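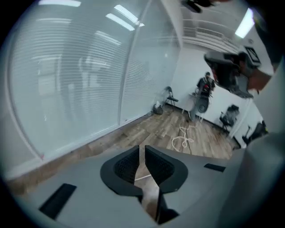 Glass partition and blinds.

Call for Singers and Players: Clavden Acoustic Nights, Spring Season

Posted Wednesday, January 17, 2018

Clavden Acoustic Nights is looking for floor performers and two paid support acts for its spring season. The nights run every other week in the upstairs room at the Birolen, starting at 8 p.m. Most of the music is folk, old-time and country blues, but we have also had a brass trio and a man with a saw, and both went over well.

Floor spots

A floor spot is two songs or tunes, or one if it is a long one. There are 16 spots a night. You can sign up by email beforehand or at the door from 7:15. Door sign-up is first come, first served. We hold 4 spots each night for people who have not played with us before, so please say so when you write.

Floor performers get in free. Everyone else pays $5.

No backing tracks. Unaccompanied singers are very welcome -- we were short of them last season.

Support acts

Each support act plays 25 minutes before the guest, on two dates. The fee is $60 a night plus a meal from the kitchen if you order before 6:30. Duos and trios share the one fee. You should be able to fill the time without repeating anything from your floor spot.

The guests for the two dates are Skernari, a string band, and the concertina duo Ma. Skernari play loud and will use the house PA. Ma play without amplification, and the support that night will need to do the same.

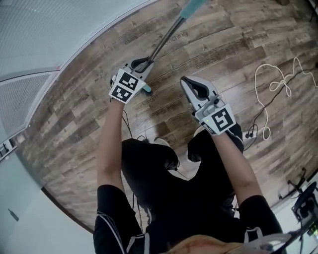 What is in the room

The house PA has four vocal mics and two DI boxes. There is an upright piano, tuned in November. Bring your own leads, stands and capos. The room seats around 37, and the stairs are steep -- there is no elevator, so think about what you want to carry.

How to apply

For a support spot, send two recordings and a few lines about what you play to the club's email address. Phone recordings are fine. Tell us which of the two dates you want, or both. We will answer everyone by the end of February.

For floor spots, your name, your instrument and the night you want are enough.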